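We use cookies to remember your settings and to see which pages get read. Accept all | Manage choices

Filed under: Home & Desk > Stationery > Pencil cases and storage

How do you pack a hard plastic pencil case so it shuts first time?

Posted by Raltholm, 2/6/19

I've gone back to a hard case after years of floppy zip ones and I'd forgotten what a faff they can be. It's the plain white plastic sort, lid on a hinge, shallow tray at the bottom. I only want to carry a few bits: a rubber, a marker, and one or two other odds and ends. Should be easy! But every time I put the marker in, something else ends up sitting proud and the lid won't go down without a shove. 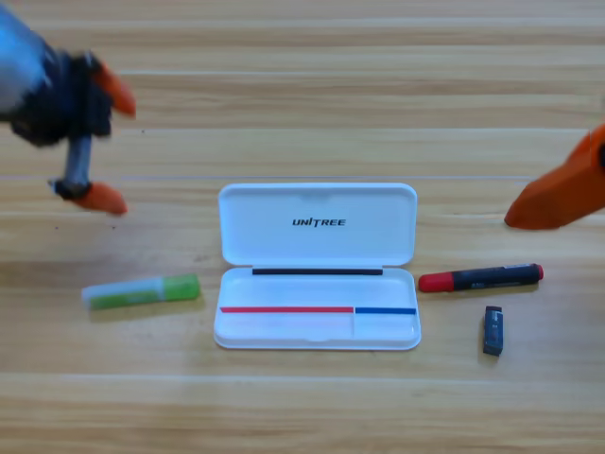 I've tried marker first, marker last, marker at the back, marker at the front. The last time I forced it I heard a little creak from the hinge and I really don't want to crack it, as I start an evening class in September and I'd like it to last at least that long. Is there a proper order to do this in, or do I just need a bigger case? I've seen one for 9 pounds in town but I'd sooner make do with what I've got.

Idel

I had 14 of these on the go when I ran a homework club, so I've packed more than my fair share. Leave the lid right back on its hinge and keep the case flat on the table while you fill it. Don't hold it in one hand and poke things in with the other, they just slide down to one end and pile up.

Small things go in first. Press each one down until it touches the bottom of the tray — a rubber perched on its edge will stop a lid every time. Then hold the marker level over the tray, long side to long side, and lower it in flat. If you go in nose first, the cap catches on whatever's already there and lifts it. 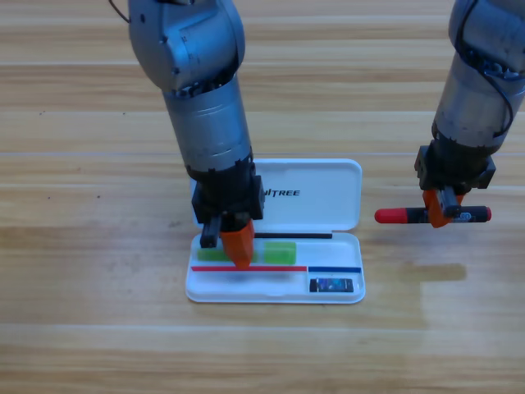
Reading time for this thread: 2 minutes

Once the marker's down, run a finger along the whole lot before you close up. Anything that rocks wants turning over or shifting along a bit. And check the cap is pushed right on, I've lost count of the times a "too long" pen was only a cap that hadn't clicked (and then of course it leaks on everything else, which is a whole other thread).

If it still won't shut after that, try the marker in there on its own. If the lid closes over it then the case is fine and it's only a matter of shuffling. If it doesn't close, the pen's too fat or too long for it and I'd carry it separately.

Hrynyshyn

just get a soft one mate. had mine years, 100 times less bother, never had a hinge to break

Restar

Bit harsh, I like a hard case! Mine gets sat on regularly and the pencils survive. Agree with Idel about the small things first. I'd only add that rubbers are often the culprit, they're thicker than you think, so I cut mine in half and keep the other half in a drawer.
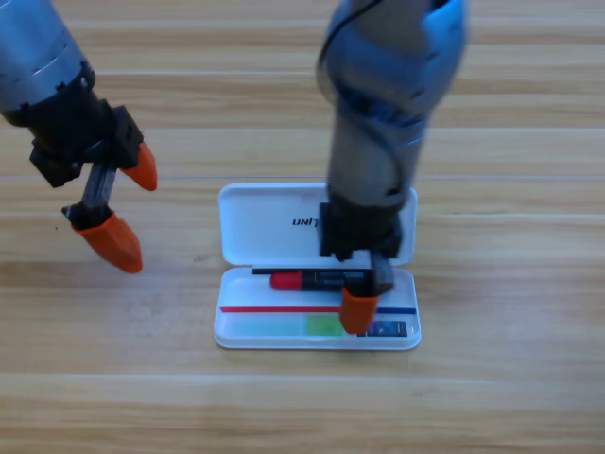
I also push down on each thing with one fingertip and leave it there a second, especially in a shallow tray where it wants to spring back up against its neighbour. Close the lid slowly and stop the moment you feel it touch something, then open up and look at which bit it met. It's usually at the hinge side, where you can't see so well. No idea about your creak though, mine has creaked from new and it's still in one piece. A tiny dab of candle wax quietened it for a while.

This thread has been viewed 1,544 times.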